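Urnedcombe lab compares three grippers on glassware transfer task

Updated in November

A lab automation group at Urnedcombe has finished the first round of a comparison between three end effectors on a bench task that many chemistry labs still do by hand: picking up a small glass beaker, setting it on a scale, waiting for a stable reading and putting it back.

The group ran 500 cycles with each gripper on the same six-axis arm, with the same controller settings wherever the hardware allowed it. The grippers were a parallel-jaw unit with flat rubber pads, a two-finger adaptive unit sold by Ivstead, and a three-finger soft gripper made by Bastden. All were mounted on the same wrist flange and run from the same trajectory file. Only the approach height and the closing command were changed between units.

Pantelis Kontogiannis, who leads the work, said the task was picked for its failure modes. A clear beaker gives a depth camera very little to work with, it chips if the jaws close off center, and a scale will report any sideways force the fingers leave behind when they open.

"You can watch a video of a placement and call it good," Kontogiannis said. "Then you look at the scale log and the pan was being pushed for two seconds after contact."

The scale readings are the main measurement in the study. Each cycle is logged as a weight trace sampled at 10 readings per second, beginning before the beaker touches the pan and ending after the arm has retracted. A cycle counts as clean if the trace settles within 15 seconds and does not pass 2000 grams at any point during placement. Anything above that limit stops the arm.

The work surface is a table covered with black cloth. Trials on bare tabletop were dropped early in the project after the cameras lost the beaker rim in too many frames. Against the dark cloth the rim and spout give a usable edge under ordinary ceiling light, and the detection model was retrained on images taken only in that setup. Positions for the beaker and the scale are varied between blocks so that no gripper gets an easier layout than the others.

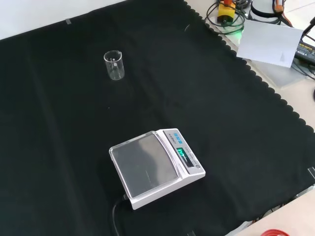

The beaker and the digital scale on the black work surface.

In the first round the parallel-jaw unit had the highest share of clean cycles, at 471 of 500. Most of its failures came from the closing motion. When the estimated beaker center was off by more than a few millimeters, one pad made contact first and slid the beaker across the cloth before the second pad arrived. The group did not record any breakage with this unit, but two beakers were retired with chipped rims.

The Ivstead gripper completed 458 clean cycles. It tolerated larger position errors on the pick, and its fingers usually centered the glass without dragging it. Its weak point was release. The linkage opens along a curve, and on some placements the fingertips swept downward and touched the pan before clearing the glass. These contacts appear in the logs as a short second peak. Raising the release height removed the peak, but the beaker then dropped a small distance onto the pan and took longer to settle.

The Bastden soft gripper finished with 439. It had the fewest failed picks of the three and the most failed placements. The fingers hold the glass gently enough that the beaker can tilt during a fast move, and a tilted beaker lands on one edge of its base. Slowing the arm improved the result at the cost of cycle time. The group reports the slower runs separately and has not added them to the main table.

Arsalan Sandhu, who wrote the logging software, said the ranking should be read with care. All the runs used empty beakers of a single size. A filled beaker has a higher center of mass and a greater penalty for tilt, and Sandhu expects the gap between the rigid and soft units to change once liquid is added.

"The order we have is the order for this glass, on this scale, with this controller," Sandhu said. "I would not buy a gripper on it yet."

The controller was also examined, though in less detail. The arm normally runs under plain position control. For one block of trials the group switched to a force-limited mode for the last part of the descent, using the wrist sensor to stop on contact. Peak readings on the scale fell with all three grippers. The change was largest for the parallel-jaw unit and smallest for the soft gripper, where the fingers already absorb much of the contact. The force-limited block was shorter than the main series, and the group gives no percentage for it.

Two camera arrangements were tried. A fixed camera with a view of the whole work surface was enough to find the scale, but it gave poor height estimates for the beaker. A wrist camera gave better estimates at close range and lost them in the last stage of the approach, when the fingers blocked its view. The current software takes the first position from the fixed camera, refines it with the wrist camera and holds that value until the jaws have closed.

Reading the scale has been a separate problem. The early plan was to read the lit display from camera images, which would have let the same method work with any scale on any bench. Blur and glare on the digits produced too many wrong values, and the weights in the study come from a serial connection. Display reading remains on the list for a later version.

The second round will repeat the series with water at two fill levels and will add a fourth gripper, a vacuum unit from Tan that lifts from the side of the vessel. The arm speed will be held constant for all four. Sandhu said the weight traces from the first round will be released with the scripts used to score them, after the timestamps from the two cameras have been brought into line with the scale log.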